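Acta de la reunión sobre material de mesa y muestras
Mayo — redacta la secretaría de Pandstead

Se abre la sesión a las cuatro. Se lee el acta anterior y se aprueba con una queja: la lista de compras de Irkel sigue sin cuadrar con lo que hay en los estantes.

1. Chocolates envasados
Se propone mantener el paquete de chocolates con faja amarilla como artículo fijo. Hay dudas. El plástico está arrugado y la etiqueta con el código de barras es diminuta. 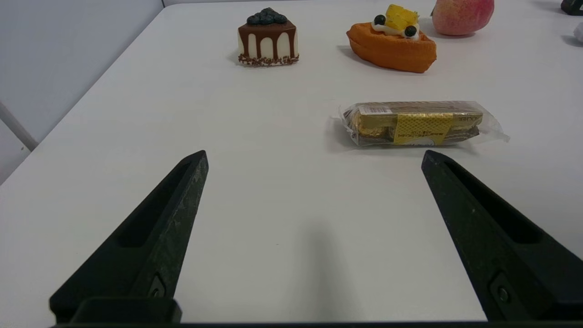

Quien defiende la compra alega que el proveedor, Ezeani, ofrece 3 cajas por 417. A la mesa le parece caro y pide otro presupuesto antes de comprometer nada.

2. Pan
Se discute si la rebanada redonda, con sus dos franjas oscuras en diagonal, sirve como pieza de referencia. Se dijo en la reunión pasada que «cualquiera la reconoce» — afirmación que no consta probada en ninguna parte. Queda en la lista, a prueba.
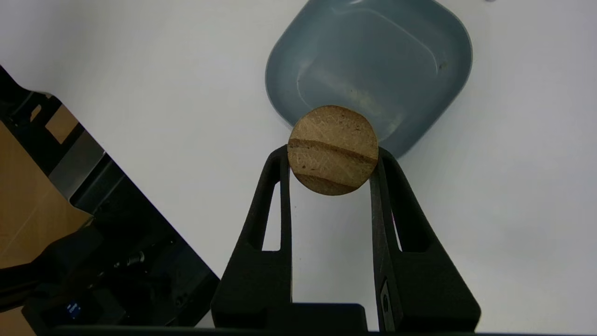 3. Postres y surtido general
La tarta de chocolate y la de fruta parecen de imitación, y así deberían figurar en el inventario. Se cuestiona juntar en una sola partida el melocotón, el estuche gris y el plato azulado. Clirnlow presupuesta el surtido en 729, sin desglose. No se aprueba. 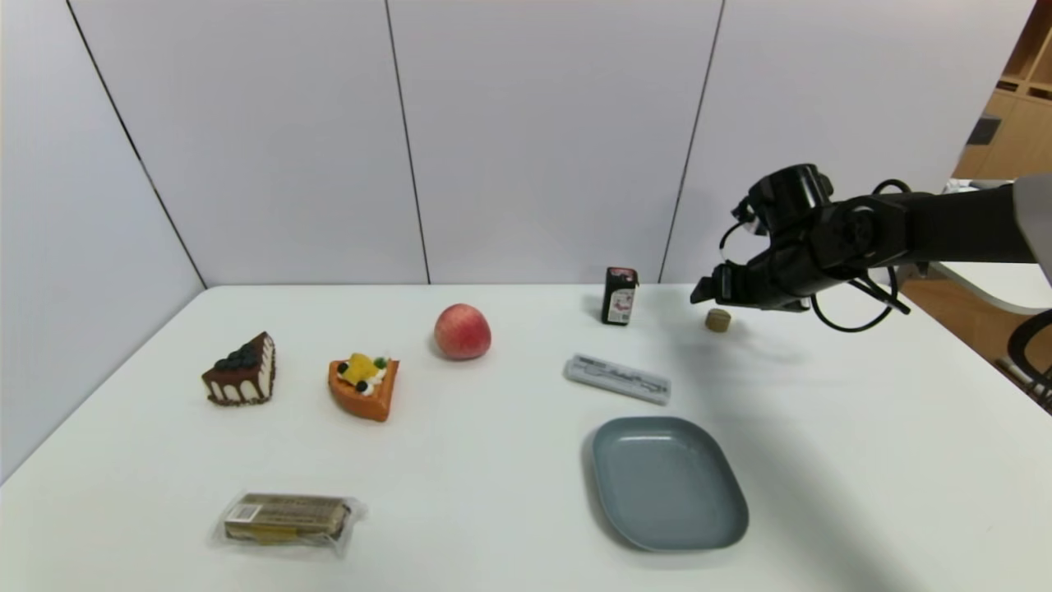

4. Ruegos y preguntas
Se pregunta para cuándo estará el inventario nuevo. Se responde que pronto, igual que la vez anterior. Se levanta la sesión.

Contacto: secretaría de Pandstead | © Pandstead | Volver arriba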